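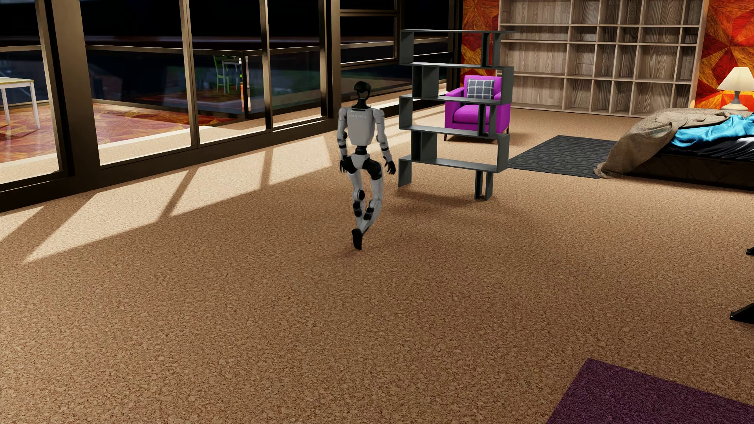

Legged Systems Group, Drulden Institute – Home Robotics Track

4.2 The crossing-step fault

Figure 3. The simulated humanoid in the bedroom scene, mid-stride on the cork floor between the window wall and the open shelving unit. One knee is passing in front of the other.

I should say up front that we didn't set out to write this section. The plan for the paper was a plain comparison of two walking policies in furnished rooms, and the bedroom was supposed to be the easy one. It has a wide stretch of open floor by the glass, a rug, a low bed and a few pieces of furniture to steer around. We expected it to give us clean numbers and then we'd move on to the kitchen and the stairs.

What we got was a robot that kept tripping over itself. The pose in Figure 3 gives you the general idea of the leg position we're talking about: legs close together, one bent knee crossing in front of the other, feet near one another. A little of that is fine when a walking robot turns. The trouble is what our baseline policy did with it. In the bad runs the swing foot came down on the wrong side of the stance foot, the next step had nowhere to go, and the robot went over sideways with its hips still trying to yaw.

We ran 1,414 episodes in this room with the baseline policy, which we call Achterberg throughout (it's named after the street our old lab was on, there's no deeper meaning). Of those, 90 ended in a fall. That didn't sound too awful to me at first, and I said so in our group meeting, and Feng-yi Hsieh asked me to plot where the falls happened before I got comfortable. Good call! Most of them were bunched up in the strip between the window wall and the dark shelves. On the open floor farther out there was hardly anything.

So then we had a theory, and the theory was wrong. I want to write it down anyway, as it cost us most of September. The room has light patches running diagonally across the floor in front of the glass, with dark stripes between them from the window bars. I was sure the vision side was reading those stripes as edges, or as something to step over. It made such a nice story. We changed the lighting, we took the window shadows out completely, we swapped the cork for a flat gray floor, and the robot went on falling in the same strip. The footstep planner never touches the color image anyway. It works off a height map and a list of obstacle shapes, and I knew that, and I still spent weeks on shadows.

Pei-shan Tsao found the real cause by turning on the collision shapes and looking at the shelving unit. The shelves have a zigzag design, with boards and upright panels that shift left and right as they go up, and the whole thing stands on two narrow feet. At floor level there's not much there. Our import tool, Rernodley, builds a simplified obstacle for each piece of furniture, and for this one it had taken the widest reach of any tier and pulled it straight down to the floor. The planner saw a solid block where the visible shelf had open air. That alone would only have made the robot a bit shy of the shelves, and we could've lived with it.

The second half of the problem was in our own code. When the planner can't fit a normal step, it narrows the stance, a little at a time, until something fits. There was supposed to be a lower limit on that. The limit was in there, but it was checked against the robot's pelvis frame before the turn was applied and never checked again after. In a straight walk those come out the same. In a turn they don't, and near the shelves the robot was nearly always turning. The planner would hand over a step that had passed the check and put one foot across the other.

We fixed the two parts separately so we could see which one mattered. With a better obstacle shape for the shelves and the old check left alone, falls in the strip mostly went away, but we could bring them right back by moving the armchair closer to the walking path. With the old block shape and the corrected check, the robot slowed down, sometimes stopped, and stayed on its feet. Both fixes together took us down to 2 falls over the same set of start and goal positions. We looked at those and they're a different thing (the robot stepping onto a rug edge at a sharp angle), so I've left them for Section 5.

The part that bothers me is the stop behavior. Before the fix there was no such thing as the planner giving up. It always returned a step, even a terrible one, and the balance controller always tried to carry it out. We now let the planner return nothing. If that happens for 10 control cycles in a row, the robot brings its feet level, holds still and asks for a new route. Feng-yi thinks the wait should be shorter. I think it should depend on speed, and we haven't settled it.

How much of this carries over to hardware? I don't know yet. Everything in this section was done in simulation, where a fall costs you a reset and a sigh. A full-size humanoid going down sideways next to a shelf is another matter, with a person in the room especially, and we've held back the hardware runs in the Trunberg test apartment until the new check has been reviewed by somebody outside our group. The same stance-narrowing code was used in our earlier hallway work too. I went back through those logs and found no crossed steps, but the hallway runs were nearly all straight, so I wouldn't lean on that very hard.

If you use Rernodley with your own furniture, turn on the collision view and look at anything that's wider up high than it is at the floor. Our floor lamps and side tables had the same problem in a smaller way – we've since rebuilt all of them by hand, and the corrected shapes are the ones used in the results in Section 4.3.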